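Does a UK work contract still count for EU residence after Brexit?

plellico_fan
Got hired by Woletti (UK firm) back in June, remote, I live in Riga. Permit office wants proof of income over 747 a month and says the UK contract "may not qualify". Anyone dealt with this? I have up to 15 days to reply.
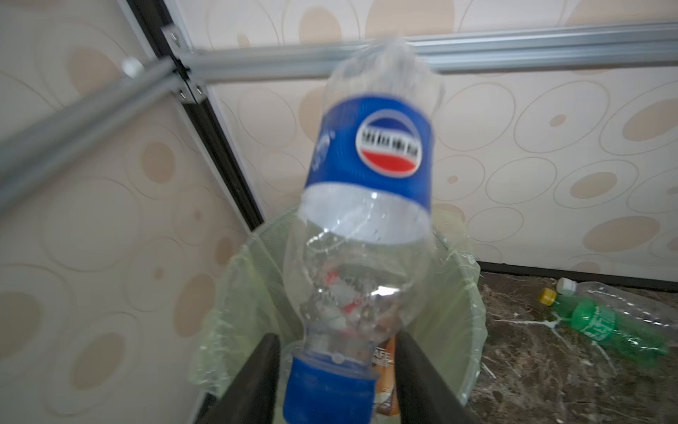
Also they want it translated, the whole contract, which is 341 pages with annexes?? Seriously.

Flonach
Had the same. UK is a third country now so they look at the income and not the employer. Sent bank statments plus a short letter from HR, was fine. Only translate the main part, ask them in writing first.
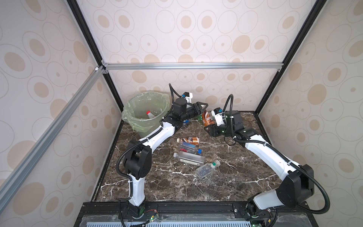 Tabletop and patterned back wall

Don't miss the deadline tho. Extension is possible but you have to ask before it runs out.

kalniņš_office
Depends if you were resident before the end of transition. If yes, Withdrawal Agreement, different form. If no, normal national rules.
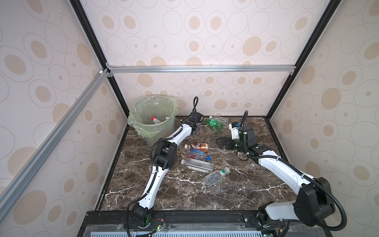 Dark marble top, bin in the back corner

Check wich one you are before paying anybody.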